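Two weeks with Korkari
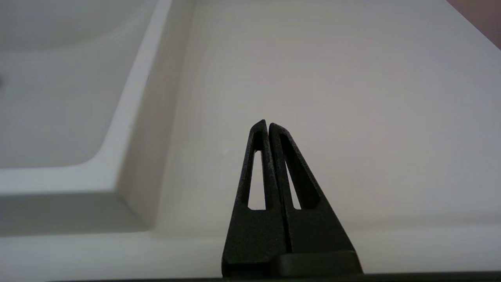 Last updated: Monday, 9:15 pm

I put Korkari on my phone because I wanted something to play on the bus that didn't need sound. It is a free puzzle game where you slide crates around a harbor until every boat has the right cargo. The download took a minute and it didn't ask for an account.

The first 15 levels are a tutorial and you can't skip them. They are easy, and most people will get through them in one sitting. After that the harbor opens up and you pick your own route between the islands. I went to Plamholm first, which was a mistake. The levels there use tides, so half the crates move on their own every third turn, and I was stuck on level 37 for four days.

You get three undos per level. If you want more you watch an ad or spend shells, the coins of the game. I have 981 shells right now and haven't found much else to buy with them. There are hats for the dock master — I bought one and then forgot about it.

The ads are my main complaint. They come after every second level, and the close button is small. You can play with the phone in airplane mode and they go away, but then your daily bonus doesn't count.

Controls are fine. You swipe a crate and it goes until it hits something. On a small screen I sometimes grabbed the wrong one, and that costs you an undo if you don't want to start over. A zoom button would help.

It runs well on my old phone and the battery drain is low. The game doesn't save in the middle of a level, so if a call comes in you may have to start that one again.

I'm on the last part of Plamholm now. Next is the island with the cranes, and I'll add a few lines here when I get through it.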